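# Back to the Custemano House

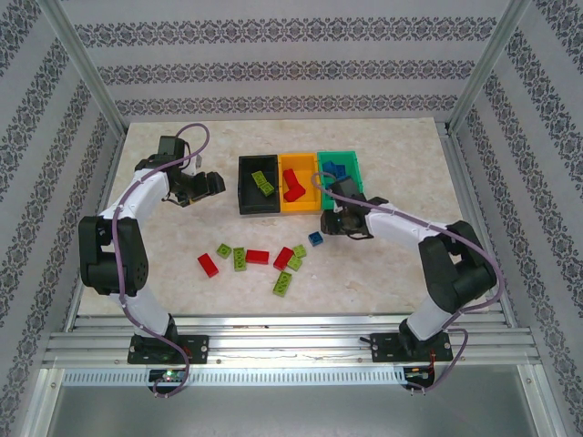 No. 49

I went back to the Custemano House last Saturday to see the new room of letters before it closes. I had been once before, in September, when the upstairs was shut and all you could see was the dining room and a case of buttons. This time both floors were open and I stayed most of the afternoon.

The display is called "Yours in Haste" and covers the years when Orier was a summer town for people who wrote books, or wanted to. Most of them are forgotten now. The one I came for is Emiliano Toledo, who rented a room over the bakery and wrote two novels there. I read the first one in college and have owned three copies of it, all lent out and never returned.

There are 12 of his letters on show, all to his sister. They are mainly about money and the weather. In one he says the fog has ruined his good shoes. In another he asks her to send the blue notebook and not the green one, and underlines it twice. The labels give the full text in type, which helps, as his handwriting gets very small toward the bottom of a page. He seems to have hated starting a second sheet.

The rest of the room belongs to his neighbors. Cristóbal Villalba ran the lending library on the pier and kept a ledger of every loan. It is open to a page from a single rainy week, and the same travel book went out four times. I would have liked to see more pages. A copy you could turn through would do it.

Amancay Mansilla, the curator, gave a short talk at two o'clock in the front parlor. She said the house has 916 letters in its boxes and that 699 of them have been read and listed so far. The rest are in bundles tied by family and will be done in order. Someone asked whether there was a third novel. She said there is a mention of one in a letter to Villalba, with a title crossed out, and that's all they have.

A few practical notes. The stairs are steep and the rail is only on the left. Bags go in the lockers by the door and you need a quarter. The upstairs is kept dim for the paper, so bring your reading glasses if you use them. I didn't, and had to borrow Kevin Brophy's. The tea room is closed for the winter, but the Skosteo across the street does a decent soup.

The gift shop has a new paperback of the letters with an introduction by Colton Sutherland. I bought it and read the introduction on the train. He spends too long on the family tree, but the part on the bakery room is good, and there is a floor plan I hadn't seen before. The window faced the alley. I had always pictured him looking at the water.

The display is up through the end of the month. I'm going to try for one more visit on a weekday, and I still need to return Kevin's glasses.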